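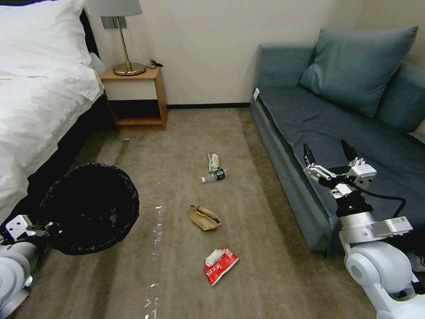 Guest room floor, left arm at the bag, right arm over the sofa.

Budgeting for a two-arm cleanup cell, part 2: everything except the arms

Part 1 covered the arm quotes. Colia came in lower on the hardware, Gakulness lower on service, and I ended with a preference for Colia that I still hold. Several people wrote to ask for the rest of the spreadsheet. It is less interesting and it is where my first estimate went wrong.

The job is narrow. Floor litter in a hotel-type room, picked up with one arm and put into a bag or bin managed by the other. Bed, nightstand and sofa stay where they are. No vacuuming, no linen, no bathroom. I wrote that scope down before asking for any prices and would suggest the same to anyone planning a similar purchase.

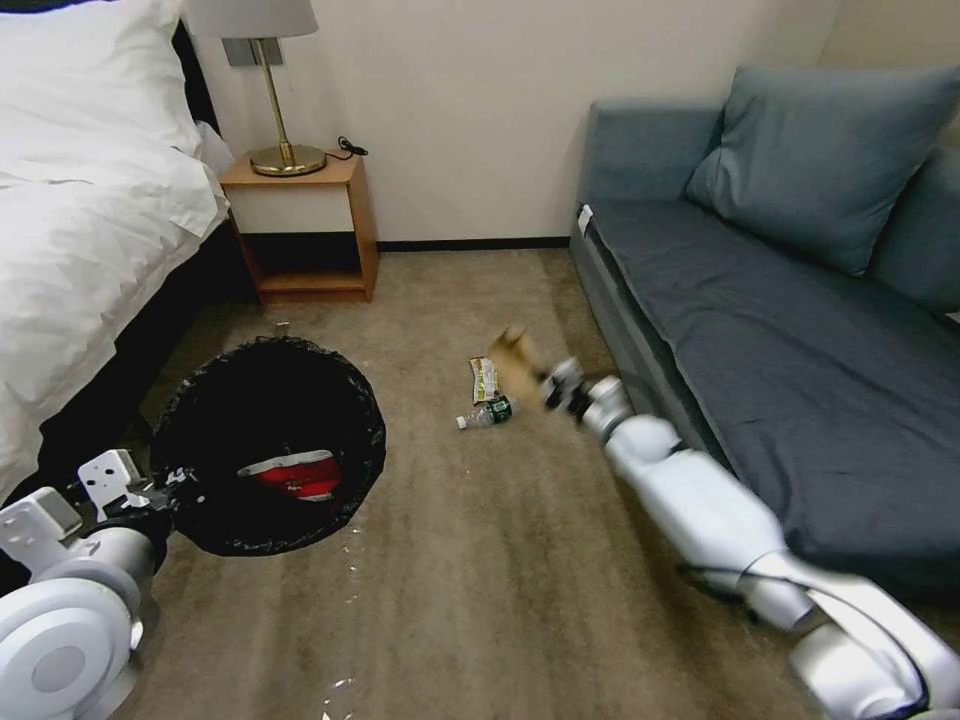

4 min read

Grippers first. I budgeted for one type on both arms, on the theory that spares would be simpler. The right arm has to close on crushed paper, a snack wrapper lying flat on carpet and a plastic bottle on its side. The left arm spends its time at the rim of the liner. Those are different jobs, and the second one does not need an expensive gripper. It needs a stiff bracket and a surface that will not tear thin plastic.

Fingertips are a consumable. Put them in the operating budget, with the liners. My first sheet had them under capital with a quantity of one set, which was optimistic. The current sheet has 5 sets for the first year and a reorder point of two.

Cabling was the second error. I had priced it as part of the arm. The hoses and leads that come with an arm are sized for a bench, and a floor task has the wrist low and far out for most of the cycle. You need slack, and slack has to go somewhere when the arm folds back. Allow for longer leads, clips, and a few hours of somebody's time to route them. Nic Aodha makes a clip kit that fits both brands. I bought generic ones and regret it slightly.
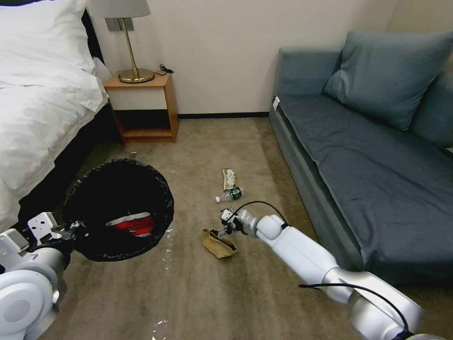
Right gripper at the paper bag, left gripper at the liner.

Test materials cost almost nothing, but they need a line or they get bought on a personal card. Wrappers, bottles, paper bags, a roll of black liners. Paper bags change shape every time they are handled, so a stock of them is worth having if you want to compare one week with another. I ordered 100 and have not needed more.

Then the room. You can build a mockup or rent a furnished one. I priced both. A mockup is cheaper after the third month, assuming you already have the floor area, and the carpet is the part to spend on. Hard flooring flatters every gripper. Get carpet close to what the end site has, and get a bed with bedding that hangs down the side – a clean box shape tells you very little about clearance.

Brendan Tierney, who reviewed the sheet, asked why small debris was not in scope. Crumbs and paper flecks are below what a two-finger gripper can sensibly pick up. That is a vacuum, and a vacuum is a separate purchase with its own charger and its own failure modes. I left it out and said so on the first tab.

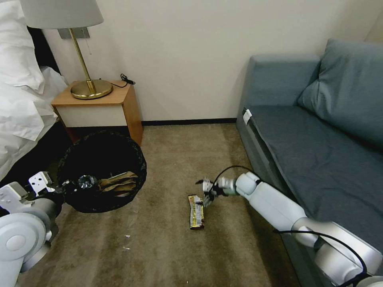 Where the money went

In the revised sheet the arms and controller are 78 percent of capital. My first version had them well above that, purely from leaving things out. The remainder is grippers and brackets, cabling, the mount, room furnishings and a contingency line.

Integration labor is on its own tab. Grarnora quoted it as a fixed price with 3 site visits. I took it, mostly because the hourly alternative had no ceiling. Read the exclusions. Ours left out any change to the bin, and a round wastebasket and a loose bag held open by the arm count as two different setups.

Lead time on the second gripper type is currently into December. Part 3 will cover the service contract, once I have a signed copy in front of me.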